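4 min read

3.2 Packing task

The packing trials took place at the Brunholm site in June. Each of the 30 sessions used the same table and the same soft bag, and began with the bag laid down near the middle of the work surface. Cloth bags were chosen over paper ones after the Selham pilot, where stiff sides held the opening in one shape and told us little about how people deal with fabric that folds in on itself.

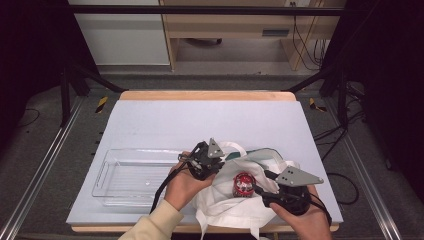 Figure 3. White cloth tote bag with a small red can in its opening, beside a clear plastic tray.

A can was scored as packed when it sat inside the opening and stayed upright after release. Cloth bunched against the can did not affect the score. Handles were left wherever they fell, and participants were free to move them. Straps lying across the opening were noted separately, following the coding sheet in Ruchti.

Trials in which the bag slid off the board were repeated once. We did not correct for the colour or weight of the item, and the order of items was the same in every session. Results by item are given in Section 4.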